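Putting an Office Chair Together (or Taking One Apart) in the Garage

Posted Jun 22, 2020

If you have found your way to this page you probably have a big flat carton leaning against a wall somewhere, and I sympathize, I really do. We have put together three desk chairs in our garage since spring, one for each person who suddenly needed a place to sit all day, and I have picked up a few habits along the way that I'd like to pass on while they're still fresh in my mind.

Start with the floor. Slit the carton down its longest side and open it out flat, and you have a nice clean mat to work on. Our garage floor is rough concrete, and it will pull a thread in dark upholstery faster than a cat will. I lay an old bath towel over the cardboard too, wherever the seat is going to rest face down.

Next, get your small parts up off the floor and onto a shelf at waist height. I use shallow trays with a rim, the kind you can pick up for next to nothing, and I give each sort of thing its own tray. Long bolts in one, short bolts in another, washers in the third, and then one more for the little caps and covers that go on at the very end (you will lose those otherwise, they roll like marbles!). If your trays have a lip on one side, turn them so the lips all face you and it's easy to pull one forward with a finger while your other hand is busy holding something.

Please do check the bolts against the sheet before you begin. Our second chair was a Varnis, and two of the bolts that looked identical in the bag were different lengths. The longer one bottoms out in the armrest before it's tight, and then you have a wobbly arm and no idea why. I now stand them up side by side on the shelf and compare the heads and the tips. It takes a minute or two, and I have never been sorry I did it.

When you get to bolting, put every bolt in by hand first and only go a few turns. Leave it all loose and rattly until the last one has found its hole, then snug them up a little at a time, going corner to corner the way you would with a car wheel. I can't say this strongly enough! If you tighten the first one all the way, the fourth one will be off by a hair and you'll end up undoing the lot, as I did, twice, with supper getting cold.

The back is the awkward part. It isn't terribly heavy on most chairs, but it's wide and curved and there's no good place to put your hands. Take it from underneath with one hand and by the side edge with the other, and keep the padded face turned away from your belt buckle. A second person makes this so much easier. If you're by yourself, lay the seat upside down on a low bench and bring the back to it instead of trying to hold it up in the air with one knee (yes, I tried).

For the fabric, a plain soft brush does more good than any spray. Dark cloth shows every bit of cardboard dust, so brush it toward the edge in one direction and then go round the seam with the crevice tool of the vacuum. I would leave stain treatments until you've sat in the chair for a week or so and know you're keeping it.

Save the wrench, too. I tape ours to the underside of the seat in a little envelope along with any spare bolts, and in July I plan to go round all three chairs and give everything a quarter turn. New padding settles under the bolt heads and they do work loose after a month or so of sitting.

One last thing about casters. They should push in with a good firm click, and if one won't go, look for a bit of paint or plastic inside the socket before you reach for the mallet. A twist of sandpaper around a pencil cleared ours right out. Set the base upside down on the towel when you do it, and lean your weight straight down on the wheel with the heel of your hand.

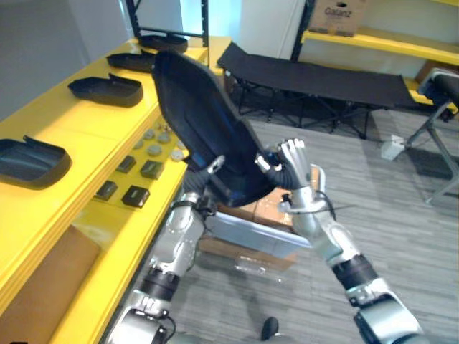
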